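Index Cards, Again

I have gone back to index cards. Those of you who have been reading since April will remember that I swore off them in a post with a lot of capital letters in it, after the box fell off the car roof in the Tisville library parking lot and chapter nine went into a storm drain. I meant every word. I was also wrong.

What happened was Findgate, which is an app for outlining novels. Diane Boychuk from my Thursday group has written two whole books in it and speaks of it the way other people speak of their chiropractor. You make a little tile for every scene, you tag the tiles, and then you can filter them by character, by location, by mood. I spent most of the summer tagging. I had a tag for rain. I had a tag for scenes in which somebody is holding soup (there are more of these than I'd like). By August I could tell you at a glance how the soup was distributed across the second act, and I had written 600 words.

Meanwhile the actual book sat there. For new readers, it's a mystery set in a town called Grultthorpe, where a retired piano tuner named Azevedo keeps finding letters inside pianos. It has been going to be finished by Christmas for several Christmases. The middle is the trouble. Azevedo finds a letter, he goes and asks somebody about it, they give him soup, and he goes home. Repeat until the reader dies.

So one night I shut the laptop and wrote out the middle by hand, one scene per card, in pencil. No tags. I only let myself write down what changes in the scene. If I couldn't think of anything that changes, the card stayed blank and went down anyway, in its place in the row, where I had to look at it.

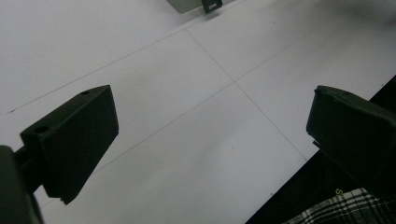 I ended up with 12 blanks. Three of them were in a row, right after the funeral, and I'd always been rather proud of that stretch. Lovely weather in it. I moved two into the fireplace pile (I don't have a fireplace, it's a shoebox) and squashed the third one into the scene where the sister comes back, and suddenly she had a reason to be angry other than that I needed somebody to be.

I told Diane. She said I could have done the same thing in Findgate with the "stakes" field. I'm sure I could have. There's also a treadmill in my sister-in-law's basement I could have been running on.

Since then I've been getting up early and doing one card a morning, and the count is a bit over 2000 new words, most of them not about soup. The funeral chapter is down to a length a living person might sit through. I still don't know who put the letters in the pianos. I have a card for it, with a question mark on it, and I've underlined the question mark, so that's progress of a kind.

The box now has a rubber band around it and rides inside the car.

Next week: whether I can cut the parrot. Opinions welcome, unless you're in favor of the parrot.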